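20 Jan 2018

Up late, house cold, whole basket of washing staring at me since the drive back from Galtthorpe. Porridge first. Then more tea. Then no excuses left.

Day 20 of 365 and the plan was one small job a day, kept up with. Ha. Skipped two already. Still, did the towels, did the pillowcases, found a sock I'd given up on in December.

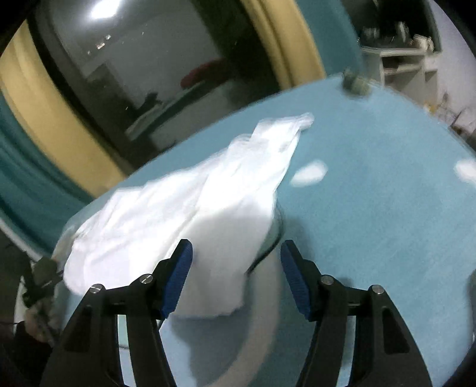
Jardine

White things on the blue table, creases all over. Hate doing whites. They never lie flat for me — fold one side, teh other slides off. Sleeves in, sleeves out, start again. Mum could do a shirt in about four moves, I need ten and a sit down.

Radio on for company, some play, lost the thread.

Must ring Skelavel re the boiler, ref ends 346. Bread, milk, stamps. Iron is making that noise again so wont risk it tonight — put the pile on the chair and went up.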